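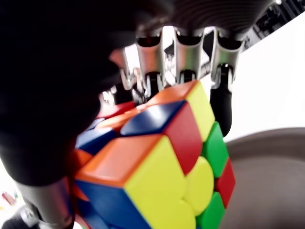
The hand closed on a stickerless cube, from the wrist camera.

3 min read

Nelau's fingertip kit replaces the rubber ends on a robotic hand and comes with a small torque driver and a tube of thread locker. I paid $109 for the set and fitted it in November to the hand on our small test cell. It has done 253 grasp cycles so far.

Fitting is easy once the hand is parked palm up and powered off. Each tip is held by one screw. The driver clicks at the right point and feels solid, but the bit is short, and I had to bend the thumb fully back to get in straight. The printed sheet skips that step. It also leaves out recalibration. After a swap you need to rerun the finger zeroing, or the hand closes too far.

I check the grip with a puzzle cube. The faces are smooth, the edges are rounded, and the layers shift if one finger pushes harder than the others. With the old tips I had to lower the closing force to keep it from twisting. With these I put it back up to the default.

Cleaning is a wipe with alcohol every 50 cycles. Dust shows up quickly on the black rubber, and grip drops when it builds up.

The Prorker set I used before was cheaper, but the screws loosened twice. None have moved on this one. I would like spare screws in the box, and a longer bit. Four out of five.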